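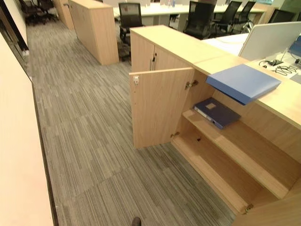 4.2 Shared storage at the end of the desk row

Figure 3. Wooden storage cabinet beside a workstation, with one door open. A dark blue ring binder lies flat on the upper shelf and a lighter blue folder is tilted over the front edge of the top.

Most of the paper kept by the two teams at the Wingate office was in low cabinets of the kind shown in Figure 3. They stand against the workstations and open toward the aisle, so a person fetching a file does not have to reach past someone who is working. The tops are at a handy height and were used all day as a place to put things down.

We surveyed 51 cabinets across the Wingate and Kirnby sites. Staff at both sites had been told that binders should stand upright with the spine showing. In 26 of the cabinets at least one binder was lying flat. People gave us different reasons for this. Some said a single binder falls over when there is nothing beside it, and others said that a flat binder is easier to grab from above without crouching. The binder in Figure 3 has its spine toward the aisle, and we coded such cases as "flat, readable" to keep them apart from binders stored with the spine to the back or side.

The lower compartment was used much less than the upper shelf. In Figure 3 it is empty. At Kirnby, lower compartments held mostly spare stationery and old catalogues, and several people could not say what was in theirs. Bending was the complaint we heard most often, followed by poor light at the back corners.

Doors were a separate problem. A door swung fully open at the end of a row stands out into the aisle, and staff tended to leave it that way while they worked through a file - sometimes for over an hour. The aisle width set out in the Davness fit-out guide does not allow for an open door. Sliding fronts were trialled at Kirnby in August, but they cover half the opening at any time and were not popular with people who handle large folders.

We also recorded where folders went between uses. The cabinet top was the usual resting place, and folders left there were often not put away until the desk was cleared. The Hirose labelling scheme, described in Section 3, had little effect on this habit. It did make misfiled binders easier to spot once they were back on the shelf.

Contact the authors | Copyright 2025 | Back to top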